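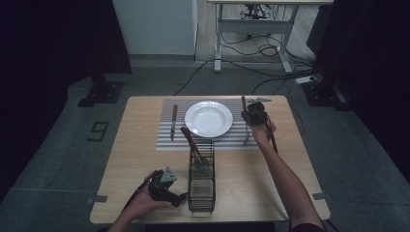
Data collection catch-up, October, started 9.10 am, room was double booked so we used the end bench. Table setting task came first. Jamshid had station 9 up on the screen and went through the order of play: the handled cutlery comes out of the mesh basket and goes down next to the plate. With the knife on the left and the fork coming in on the right, the layout is mirrored from what the task sheet says, and the sheet has fork left, knife right. Long back and forth on whether that matters. Agreed it matters for the label and doesn't matter for the motion. Sheet to be changed to say "one each side", and side gets logged per episode.

Present: Jamshid Nazari (chair), two from Parsons on the phone, collection crew, labelling. Apologies from Dutico, they'll send comments by email.

Last minutes: accepted. One correction, Baline is the name of the recorder software, not the rig. Fixed.

1. Numbers
Target for this task is 50 good episodes per operator before we move on to cups. Best operator is on 34. Slowest on 11, but she started late and lost a morning to the left gripper dropping out. No change to target. Parsons asked if we could stop at 34 across the board and train on that. Jamshid said no, wants the spread of start positions first.

2. Start positions
Plate has been going back to dead centre of the mat every time. Model will learn the mat and not the plate. From now on shift the plate between episodes, a few cm any direction, and turn the mat a bit now and then. Leave basket position to the operator but keep it on the near half of the table. Discussion about swapping the striped mat for a plain one. Parked, only one plain one and it has a stain.

3. Grasps
Forks held upright by the handle are releasing well when the operator lowers all the way before opening. Dropping from height gives a bounce and the episode is binned. Somebody asked whether bounced ones could be kept as recovery examples. Yes if the operator picks it up again and finishes, no if they stop. Needs its own tag, labelling to add "recovered".
Idle hand: keep it in view and still, near the front edge. Several clips have the left gripper wandering for no reason and the model has been copying it in the Gesport test runs.

4. Lighting
Parsons find the clips dark. Curtains stay drawn, we've been thru this, daylight shifts too much between morning and arvo. Jamshid to try one more lamp on a stand and send a before and after. Whoever moves a stand marks the floor with tape first please.

5. Cables
Gripper cable snagged the table corner in 3 episodes. Run it down past the wrist and off behind you. Elastic loops ordered. Floor cables between the desk and the table to be taped down properly, someone will go over otherwise.

6. Labelling
Backlog nearly cleared. Disagreement on where "grasp" ends and "carry" begins. Labelling want it at the moment the utensil clears the top of the basket, Parsons use the moment the jaws close. Going with top of the basket, Parsons will convert at their end. Old labels not being redone.
Request that operators pause for a beat at the start of each episode so the trim is cleaner. Agreed.

7. Other business
Dutico want spoons added. Not this month.
Recorder is filling the drive faster than expected, clear out binned episodes at end of day and dont leave it for the next shift.
Spare gripper still away for repair, no date.

Actions
Jamshid: task sheet wording, lamp test
Collection: plate and mat shifts from next session, floor tape, cable loops when they turn up
Labelling: "recovered" tag, side field, short note on grasp/carry with two clips attached
Parsons: convertion script for their labels, send to Jamshid

Closed 10.05. Next one same time, proper room if we can get it.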